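The data lead at Narnon has a short answer when asked how many demonstrations a grasping policy needs. "More than you have, and fewer than you think if you throw out the bad ones."

Her team builds training sets for manipulation, most of them in simulation. The current set, called Bradbridge internally, covers picking up and placing simple household items. It holds 470 episodes, of which 300 were driven by an operator and the rest by a scripted planner.

"The planner is consistent, and that's a problem," she said. "It comes in on the same line every time. A policy trained on that alone has no idea what to do when it arrives two centimeters off. Operators drift and correct. Those corrections are what we're paying for."

Operators work in shifts at the Jimmont office, using a handheld controller and the wrist view only. The overhead view is recorded but hidden from them -- a rule she introduced in May, after finding that people were steering by information the policy would never receive.

Cups take up a large share of the set. Asked why, she pointed to the rim.

"It's thin, and you have to decide whether to close on the wall or around the body. From close in, the opening can fill most of the view and you lose the outside shape.
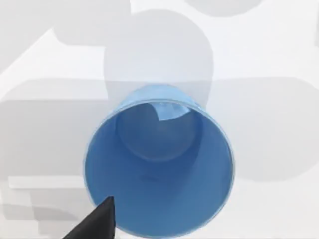 "So we label the approach separately from the grasp. If an operator backs out and tries again, both attempts stay in the episode, with a marker between them. We used to trim the first one. The policy got worse at recovering, so we put them back."

Lighting and background are varied between episodes. Object color was fixed in the first 100 and randomized after that. She would randomize from the start if she did it again.

The next set, Song, will add real recordings. Almost 205 are planned, all on the same tasks, with the labeling format unchanged.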